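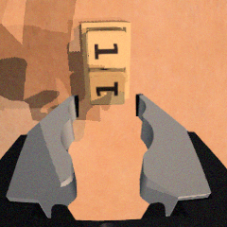 Virkamley Opens Second Round of Small Business Recovery Loans

VIRKAMLEY – The Virkamley Office of Business Assistance will begin accepting applications in February for the second round of its Small Business Recovery Loan Program. The program offers low-interest loans to local employers whose income has fallen during the economic downturn.

Businesses with 68 or fewer employees may apply. Loans carry a fixed interest rate of 3 percent, and no payments are due during the first six months. Funds may be used for payroll, rent, utilities and the purchase of inventory. They may not be used to pay dividends to owners or to refinance debt held by a related company.

The first round closed in the fall after requests exceeded the money available. Roughly 20 percent of the new funding has been reserved for applicants who were placed on the waiting list at that time. These businesses do not need to file a new application but must confirm in writing that their financial information is current.

Applications will be handled by two participating lenders, Kaser Community Bank and Vestoritz Credit Union. Applicants are not required to hold an existing account with either institution. Both lenders will use the same form and the same list of required documents, which include the most recent business tax return, a payroll summary and proof of a current operating license.

"Business owners told us that the rules changed depending on which counter they stood at," the Office said in a statement. "The requirements are now identical at all 19 participating branches."

The Office will hold an information session at 6 p.m. at the Cha Street Library before the application period opens. Printed forms will be available at the session and at lender branches.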